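Labs > Manipulation > Bench checks > Two-arm key handover

Print this page | E-mail this page

Pre-run inspection, with comments
Cell: Gandov bench, two arms, key ring handover
Method under review: Clelerura regrasp policy
Inspector's comments are indented with a dash. "Pass" means fit to run. It says nothing about whether the result is any good.

1. Arm mounts and front rail
Check both base joints for play. Check the bar for movement on the extrusion.
- Pass. Scuffing on the bar is cosmetic.

2. Cable routing
Cables must follow the links and clear the elbows through the full reach. Look hardest at the high arc off the right gripper.
- Pass with comment. The slack is generous, and I would like to see the loops at the bases tied back. The write-up claims 1,000 handovers without a cable fault. I asked for the log and got a summary.
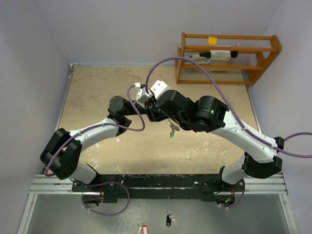

3. Work area
Keep the floor between the arms clear of anything that isn't in the protocol. Spare keys stay outside the reach of both arms.
- Pass. The rack at the back is not mentioned in the protocol at all. If it has to stand in the same spot every time, write that down. A policy trained against one background may simply have learned the background.

4. Gripper meeting point
Bring the wrists together at low speed. Stop if the housings touch before the fingers do.
- Pass at low speed. Full speed not checked. The method section gives one speed and the settings file gives another.
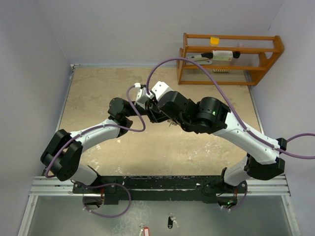

Item 4: wrists brought together over the middle of the table.

5. Emergency stop
Press once with the arms apart and once with them close together. Both arms must hold position.
- Pass, both times.

6. Finger condition
Inspect tips for chips, fraying and dust. Replace if the edge no longer closes flat.
- Conditional. There is wear on the fingers, including a chipped top edge. The protocol says to swap them every 108 trials, but there is no column for it on the run sheet. Worn tips change the grip, and the headline figure doesn't separate old tips from new.

7. Wrist camera view
The hanging ring should sit in the gap between the near fingers before they close.
- Pass on view. I'm less sure about the scoring. "Ring in gap" is counted as an aligned approach, and a thing on a hook can swing. Hold for a moment, then score. 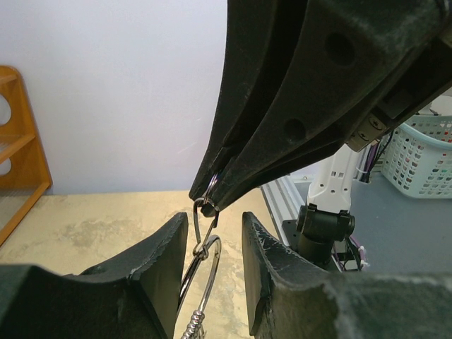
Reply from Žukauskas: the hold was in the first draft and we took it out because it added about 20 minutes to a session. We can put it back for the repeat runs, but I don't expect the number to move much.

- Then the repeat will show that. Item 7 stays open until it does.

8. Sign-off
Cleared for low-speed runs only. Items 6 and 7 to be closed before any figure goes to Pornville.

Filed under: Inspections, Bimanual work, Open items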